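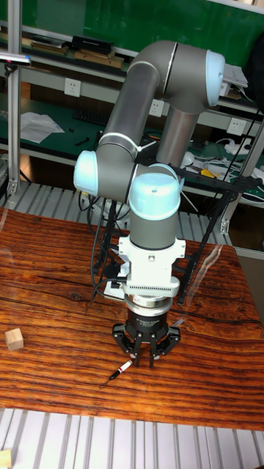

18 May 2023. The programme committee of the Prornton Film Society met this evening to settle the autumn thrillers. Busisiwe Khumalo took the chair. Members had been sent a list of 4 titles, and the first reel of Moodley was shown before discussion. The wooden tabletop, reddish-brown under the arm with its light blue caps, is close in colour to the one in the interrogation scene, which I noted for the poster.

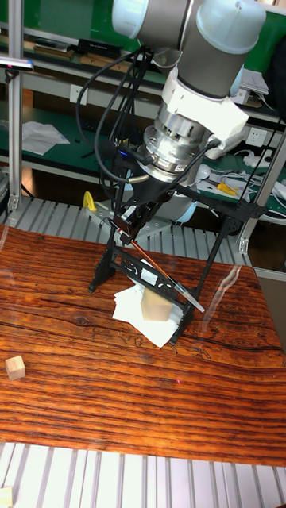
The vote was then taken. Cetik received the most support, with about 70 postal ballots returned. Two members asked that the longer cut be shown - the distributor has yet to reply.
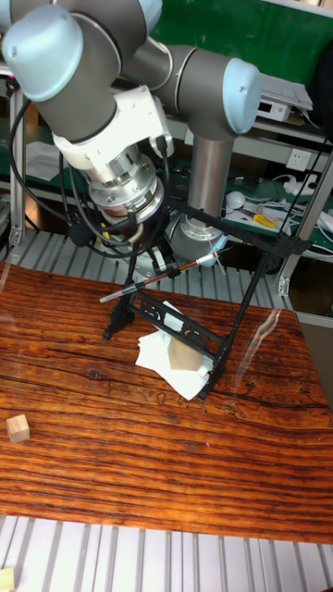

Robot arm and black metal stand on the tabletop.

Urent was held over to October. I remain of the view that its final chase deserves a large screen, and asked that this be recorded.

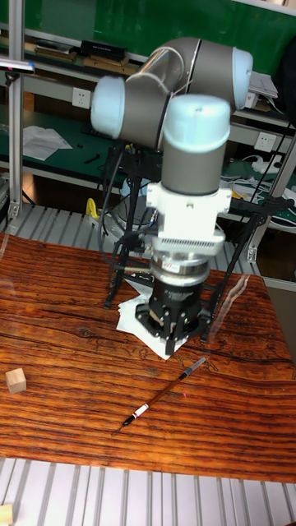

Ticket prices are unchanged. The meeting closed after the reading of correspondence, and I have still to write to the projectionist.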